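Members' Forum > Catering and Hospitality > Replacement crockery for the Nururura dining hall

Greren_Facilities
Members are invited to comment on the proposed order of 2870 rimmed bowls from Moschos, for delivery in September.

HallSteward2
The department does not support this proposal. A wide rim takes up rack space, and portions look small.

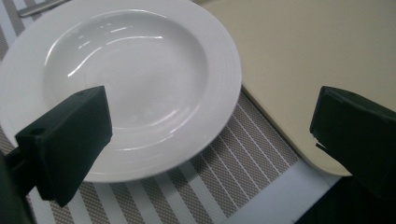
White rimmed dish, deep well, grooved rim.

Lelus_Catering
We respectfully disagree. Our site has used 900 of this type for three years and breakages have been few.

HallSteward2
Noted. Kindly confirm the rack spacing before the order is placed.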